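Trindade wrist camera kit, reviewed after a winter of use

The Trindade kit is a small camera, a printed bracket and a two metre cable, sold for hobby arms with a standard tool flange. I bought mine for $375 and fitted it to a Zavo arm in the shared workshop at Vultotville. The arm was already running on a fixed camera, and picks were failing because the hand blocked the view at the last moment.

Fitting took one evening. The bracket is Vamwood's printed version and the holes line up. The screws supplied are too short if you use the rubber washer, so buy longer ones. The driver installed without trouble on Linux. On the older workshop computer it dropped the connection until I moved it to a powered hub.

Focus is fixed. Glenys Henare, who wrote our calibration script, measured the sharpest distance at 292 mm from the lens. Colour is good enough to separate a pale object from a white bench in most light. Exposure control is poor - it hunts whenever the gripper passes over something dark, and the manual setting resets at each power cycle.

The task is a toy kitchen set on a white table: pan, plate, bowl, bread and shrimp.
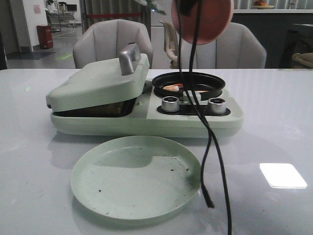 Fixed camera first, wrist camera second.
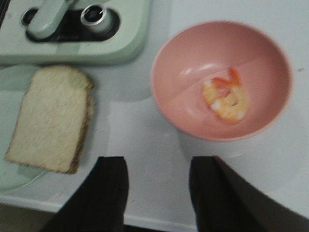
Blur is the main fault of the kit. At our normal travel speed the picture smears, and the maker's only advice is to slow down. The shrimp in the pink bowl can still be told from the bowl, but the segments run together, and any grasp planner that wants an edge will struggle with it. Both gripper fingers are in view at the bottom, so lining them up is simple. Glare off the tabletop, plain in the fixed view, was a bigger problem for our other camera than for this one.

Cable routing deserves more than the single line it gets in the manual. Leave slack at the wrist, clip it at the elbow, and check it again after changing tools. Ours has done 2000 cycles with no broken strands. The plug has worked a little loose and now has tape on it.

Storage is up to you. We keep 600 runs on a spare drive and delete the rest in December.

I would buy it again at a lower price. If your arm moves fast, look for a camera with a shorter exposure.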